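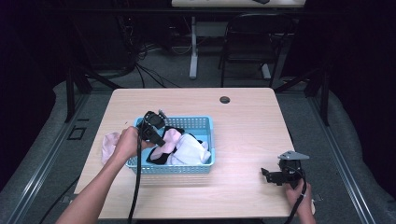

Sorting small laundry is the part of the wash most often left for another day, according to one correspondent of the Clurkley Household Museum, in a remark printed in the museum's guide to domestic containers: "The shirts get folded the same night. The socks can sit in the basket until the next wash is ready."

A sorting basket is a shallow open container used in the home to hold small items of laundry, mainly socks, washcloths, handkerchiefs and underwear, while they are matched, folded or set aside for mending. It is smaller than a laundry basket or hamper and is normally used on a table, bed or counter. In parts of the Graltside area it is also called a sock tray or a pairing basket.

Form

Most sorting baskets are rectangular with low sides, so that the contents can be seen and reached from any direction. Molded plastic is the usual material. Light blue plastic baskets with rows of small square holes in the sides are a familiar type, and white and gray ones are also sold. Older examples were made of willow, wire or split wood, often with a cotton lining to keep knitted fabric from snagging.

The openings in the sides let air reach the clothes and reduce the weight of the basket. They also let lint and sand fall through, and for this reason some households keep the basket on a tray or an old towel. Baskets with solid sides are sold for the same purpose but are more often used for toys or stationery.

Handles are optional. Where they are present they are usually cut into the two short sides or formed by a rolled rim. Lids are rare.

History

Small open baskets for mending and pairing were in household use long before plastic was available, and they were commonly kept beside the sewing box. In Graltside, inventories of rented rooms list a "small basket for stockings" separately from the wash basket. The Clurkley Household Museum has 219 laundry containers in its collection, of which 182 are baskets. Only 2 of the baskets still have their original linings.

Plastic versions replaced willow in most homes because they were cheap, could be rinsed out and did not shed splinters. The firm of Zustside sold a shallow perforated model under the name Waaka, first as a vegetable basket and later, with the same mold, as a laundry item. The name Waaka is still used by some older residents of Clurkley for any low plastic basket.

Use

Small items are taken from the dryer or the line and placed in the basket in a single loose pile. Pieces are then lifted out and laid on the table beside it. Two methods are common.

In the first, all items are spread out by color, and pairs are picked from the groups. This needs a clear surface but is quick when there are many similar socks. In the second, one sock is taken out and the pile is searched for its mate before another is touched. The second method needs less space and is often used on a narrow table or on the lap.

Cloths are generally removed before socks. A washcloth can hide several smaller pieces, and dark socks are easily missed at the bottom of a pile. Pale pink and white items are kept apart from dark ones until the pairing is finished if the dark items are new and may still shed dye or lint.

Finished pairs are folded together at the cuff, rolled, or laid flat one on top of the other. Rolling keeps a pair together but stretches the elastic of the upper sock over time. Flat folding takes up more drawer space.

Unmatched items

Socks without a mate are usually left in the basket until the next wash. Some households keep a separate bag or clip for them. A common limit is two or three washes, after which the remaining sock is used as a dust cloth or thrown out. The Clurkley museum's annual open house, held in June, includes a table of unmatched socks brought in by visitors. Nearly 200 were left there in the most recent year.

Care

Plastic baskets are washed by hand in warm soapy water. Lint that collects in the holes can be removed with a dry brush. Long exposure to direct sun makes some plastics brittle, and a cracked rim should be taped or the basket replaced, as rough edges pull threads. Willow baskets are wiped with a damp cloth and dried away from heat.

See also

Clothes hamper
Darning
Laundry symbol
Mending basket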